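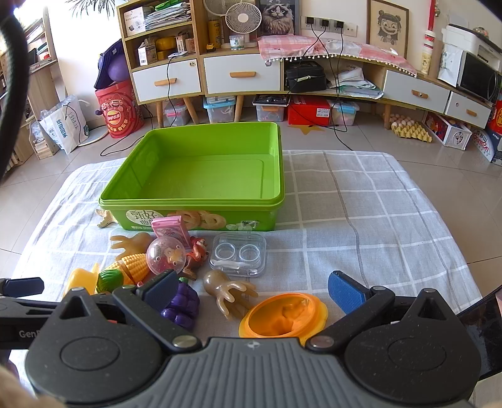 Last updated: 22 May 2018

I spent most of the spring on one question: does it matter where you collect grasping demonstrations, or only how many you collect? Chenxi Han and I had been arguing over it since December, so we finally ran the comparison.

The setup is simple. A person holds a two-finger gripper with a camera on it and puts small toys into an open plastic box, one at a time. We call the project Ulari. There is no arm involved during collection, which keeps it cheap and means we can do it at a kitchen table as easily as in the lab.

We made two training sets of 200 demonstrations each. The first came from a single table with a plain background. The second was spread over 8 homes, with whatever furniture and clutter those homes had. Same kinds of toys, same box, same people holding the gripper. Then we trained the same policy on each set and ran both on an arm in a room that neither set had included.

The one-table policy finished 12 of its 42 trials. I had expected it to do badly, but I thought it would at least reach for the right area. Often it went down between two toys and closed on the cloth. The policy trained in homes did clearly better on the same trials, though I want to rerun those before I post a number. Lingyun Xia found a lighting change halfway through and I don't trust the second half.

Objects were a mixed story. Figurines and other solid things with a clear outline were fine for both policies. Clear and translucent things were bad for both - the contact lens case, the clear ball, the rubber octopus. More homes did not fix that. My guess is that we need many more examples of those particular items, or a different camera.

Patterned cloth was a smaller problem than I feared. I thought checks would throw off the policy when it judged the gap between the fingers, and I could not find any effect either way.

Next we're going to hold the number of homes fixed and cut the demonstrations per home. Guilan Liang thinks we can drop half of them without losing much. I think she is too hopeful, but the runs are queued and I'll post the table when they finish.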